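Small ovens are having a moment in Gernico, and the big ones are getting lonely

I went into the Pretine on Saturday for a box of dishwasher tablets and came out having talked to six strangers about toaster ovens. It's that time of year, I guess! November rolls in, the electric bill follows, and suddenly everyone in Gernico wants to tell you how they cook their dinner.

The numbers back up the chatter. The Gernico lending shed (that's the tool library behind the old Jalilico feed store, where you can take home a carpet cleaner for the week) says its countertop ovens went out 61 times this fall, more than the pressure washer and the tile saw put together. The shed has 3,317 members now, and there's a waiting list for the ovens, which I'm on.

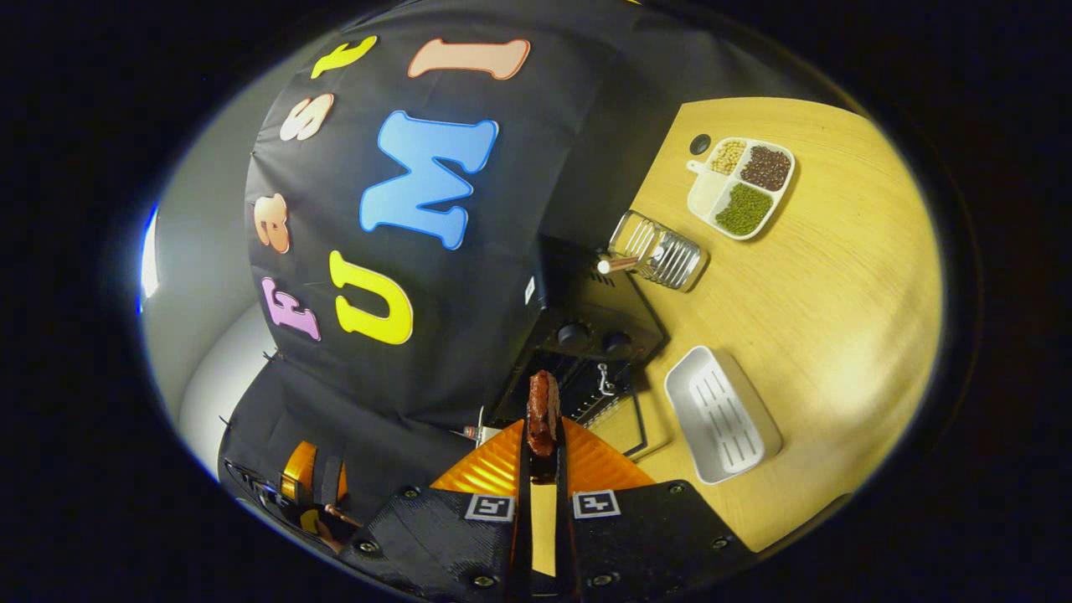
By Suha Geagea
Food & Home | 3 min read

So why the rush? Part of it is money. A little oven has less air to heat, so it gets going sooner, and if you're cooking for one or two it feels silly to fire up the big one for a single pork chop. My own full-size oven takes so long to reach 400 degrees that I've been known to eat the side dish while I wait.

The other part is the building work on Gyamfi Street. Half the kitchens in those apartments are torn up while the gas line gets replaced, and folks there have been getting by with whatever plugs into a wall. I talked with a couple on the second floor who've done chicken thighs, a meatloaf and one very flat birthday cake on a card table in their hallway. They say they may not go back to the range even when it's hooked up again. (I'll check in after Thanksgiving. I have a feeling a turkey could change their minds.)
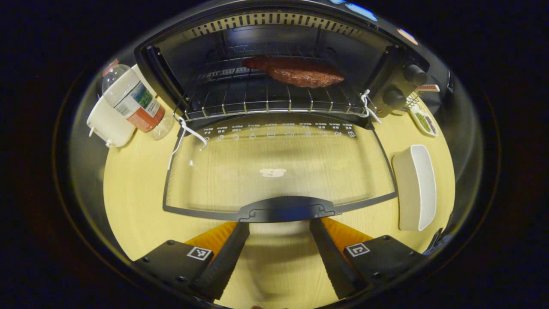

Door down and rack in: a piece of meat in a black toaster oven.

If you've got one of these sitting in a closet, the shed is holding a free cooking night at the end of the month. It runs 45 minutes, there's coffee, and you don't need to be a member to come. They'll go over cleaning the crumb tray, where to set the rack for meat and where to set it for toast, and how much room to leave between the oven and the wall. That last one matters more than I thought. I had mine shoved right up under a cabinet for a whole winter, and the paint has never been the same.

A few things I picked up while asking around: let it preheat, even if it's small. Put a bit of foil on a tray under anything fatty, but keep it well away from the heating elements. Use a meat thermometer and don't trust the clock, because these ovens can run hotter or cooler than the dial says. And turn your food once, since the back tends to brown first.

The shed would also be glad to have more ovens to lend, as long as they're clean and the cord is in good shape. You can drop them off any morning before noon at the side door. Please don't leave them out on the step, where one got rained on last week.

Sign-up for the cooking night is on the clipboard by the front counter. There were still spots when I put my name down, and I'm bringing sausages.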